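Stop Clearing the Tables at Half Past Ten

I have taught in early years and primary settings for most of my working life, the last stretch of it at Ellonside, and I have come to think that the timetable does more harm in the art room than any shortage of paint. Schools cut making into pieces that are too short. A child is given 30 minutes, of which the first five go on aprons and the last ten on sinks, and we then judge the child on what is left.

The usual defence is attention span. Small children, we are told, can't stick at anything for long. I don't find this to be true. What they can't do is stick at something they did not choose and have been told they will soon have to stop. Anyone who has watched a five-year-old with a bucket and a puddle will know how long they can go on when the matter is their own.

Two years ago our head, Ludmila Kováčik, let me try something different with one class. We took the two short art slots and the odd bit of "finishing off" time and put them together on Wednesday morning, from nine until the lunch bell. I didn't plan a product. I put out clay, card, string, glue and offcuts of wood, and I asked the children to make something that opened. That was the whole instruction.

The first week was poor. Several children were done by twenty past nine and wanted to know what came next. I told them nothing came next. There was some wandering about and some complaint, and Radek Doležal, who had the class for the rest of the week, asked me at break whether I was sure. I wasn't. By the fourth week the same children were still at their tables at half past eleven, on a second or third version of a door that wouldn't stay shut.

I think the second version is where most of the learning is. The first is nearly always a copy of something the child has made before, or of what the neighbour is making. It is only when it fails and there is still time left that they have to look hard at how the thing works. In a short lesson the failure comes at the moment we are asking them to tidy up, so it goes in the drying rack and then in a carrier bag, and it is taken home as it is.

It also helps to have objects about that children can handle and copy from. Posters don't do the same job. A hinge in a drawing is a line, and a hinge in the hand has to be turned before it makes sense.

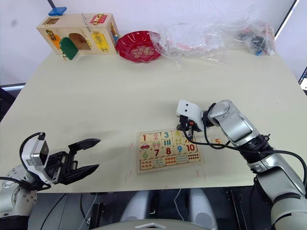 Wooden lock box toy with a green door, and a number puzzle board.

There are fair objections. Uriel Benítez, who teaches the older classes, says that a long block suits the confident makers and leaves the others stranded. He has a point. A child who dislikes glue on the fingers has a long morning ahead. My answer is to let them do a different part of the work, such as drawing, measuring or testing what a friend has built, and to let them sit out for a while without making a fuss. I don't claim it works for every child every week.

The other objection is that it can't be assessed. We did at one time have a tracking system called Plunex, which wanted 57 separate statements ticked for each child across the year, several of them about the use of scissors. I filled it in because I was asked to. I can't think of a single occasion when I went back to it to decide what to teach. I learned far more from keeping the failed versions on a shelf with the names on, and looking along them at the end of term - you could see who had changed their mind and why.

Money comes up too, but less than you would expect. The school spent 450 pounds on art materials in the year we changed over and no more than that in the year after. Longer sessions used less, if anything. Children with time to spare take a model apart and reuse the card. Children in a hurry reach for a new sheet.

What it does cost is goodwill. Someone has to give up a neat timetable, and the hall has to be booked around you, and a maths lesson has to move to an afternoon when everyone is tired. Žofie Trnka in the office rearranged the whole of Wednesday twice before it fitted. Most schools won't go to that trouble for art. They would do it for a reading scheme without a second thought, and I would like somebody to explain the difference to me.

I am not asking for every subject to be taught this way. Phonics does very well in short bursts. I am asking that schools which say they value making should look at the clock in the art room and work out how many minutes a child spends with something in their hands. Then try one long morning for half a term, and leave the tables alone until lunch.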